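Small kitchen tables: keeping the top clear

A small table does several jobs in most houses. Ours is where we eat breakfast, where the shopping lands and where letters sit until someone opens them. By the time the plates come out there is nowhere to put them. These tips are for a table that seats two and has to stay useful all day.

Clear it once, properly

Take everything off, including the things that have lived there for months. Wipe the top and the edges, then the legs. Put back only what gets used at that table every day. In our case that was the sugar, the salt and a pile of mats. The rest went to a shelf or out of the house.

If you are not sure about something, put it in a box under the table and write the month on the lid. I did mine in April. Whatever is still in there after a couple of months can go.

Cleaning the top

Warm water with a drop of washing-up liquid is enough for a shiny top. Wring the cloth out well and go over it again with a dry one, or it will streak. Sticky rings from mugs lift more easily if you lay a damp cloth over them for 4 minutes first. Scouring powder will dull the surface and the dull patch stays. For turmeric or tea stains use bicarbonate of soda mixed to a paste, rub gently and rinse.

Crumbs collect where the table meets the wall. Pull it out once a week – I do it on a Tuesday when the bin goes out – and sweep behind it.

Plates and stacking

Coloured plates get scratched when they are slid in and out of a tight pile. Lift them off from the top. Keep one size to a pile, with the largest at the bottom, and no more than you can lift in one hand. A pile of mixed sizes will lean and then slip.

Plastic plates stained by sauce can be rubbed with a cut lemon, left an hour and washed as usual. If they smell of onion, soak them in water with a spoonful of vinegar.

Dry plates fully before stacking. A damp pile in a warm room gets a stale smell very quickly, and you will end up washing the lot again.

Jars

Dry goods belong in glass with a tight lid. I buy rice and sugar at Shirima in Urkudcombe, where they sell it loose, and decant it the same day. Wash the jar, dry it and leave the lid off overnight before refilling. Use up the old contents first. A strip of masking tape on the base with the name on it stops salt being taken for sugar.

Keep jars away from the cooker and out of direct sun. If a lid sticks, run it under the hot tap and turn it with a rubber glove on.

Fans in a small room

In hot weather a fan ends up near the table, and dust from the blades comes down on the food. Unplug it, take off the front guard if yours comes off, and wash the guard in soapy water. Wipe the blades with a damp cloth and let everything dry before you put it back together. Once a fortnight is enough in summer. Run the flex along the wall where you can, and keep it out of the way between the table and the door. 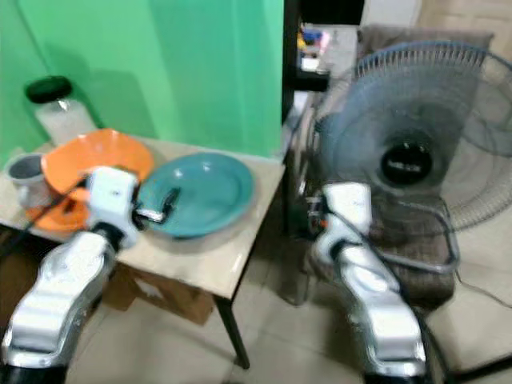
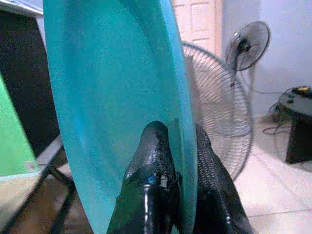

Where the table stands makes more difference than most people think. With one side against a wall you lose a seat but gain floor, and in a room three paces wide that is worth having. The wall side is then the place for things that stay put. A jar with a lid does well there, like the clear one with the black lid standing near the green wall, and the plates can go in front of it within easy reach. Leave the front edge free for whoever is sitting down. The space underneath will take a cardboard box, but choose one low enough to slide out without catching the legs, and leave room for feet. Ours came from Sarkinia with a set of pans in it and holds 47 carrier bags at the last sorting, which is far too many.

Chairs

Wipe plastic chairs down with the same soapy cloth as the table. Cushioned ones need brushing first, then a going over with a barely damp cloth. Push them in after meals.

Mwajuma Mollel, Islow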